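Comprar el brazo es lo fácil
3 de febrero de 2025

Escribo rápido porque el presupuesto se cierra y otra vez estamos igual. Una línea para el robot, otra para la instalación, y ya. Lo demás, a "varios". En Huveck lo hicieron así y en julio estaban pidiendo dinero para dedos de repuesto.

Los dedos se gastan. Las almohadillas más todavía. Tekleab las vende en paquetes de 10 y hay quien compra uno y se queda tan tranquilo. Para todo el año. Suerte con eso.

Y luego está la demostración del proveedor, siempre con cajitas rígidas, todas iguales, bien alineadas. Gerkelard nos enseñó 200 cogidas seguidas sin un fallo. Muy bonito. Con cubos de cartón! 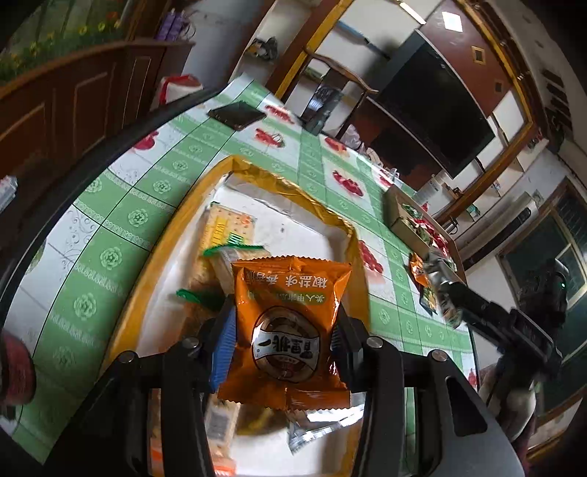 El envoltorio de aperitivo brilla, se arruga, se dobla por donde quiere. Eso es lo que hay que agarrar en la vida real y eso es lo que hay que poner en el pliego. Con nombre y apellidos: qué bolsas, qué tamaños, mezcladas en la bandeja. Si el vendedor no quiere probar con tu producto, siguiente.

Mi reparto, discutible: 70 por ciento para el equipo, el resto para consumibles, horas de gente y pruebas. Sí, horas de gente. Alguien tiene que enseñarle la tarea a la máquina y ese alguien cobra. Corkent ofrece 24 meses de soporte y suena a mucho, pero leanse lo que cubre. Las pinzas no.

Que compramos menos brazos de esta manera? Pues menos. Prefiero uno con recambios en el cajón que tres parados esperando un envio. El año pasado firmé lo contrario y todavía me lo recuerdan.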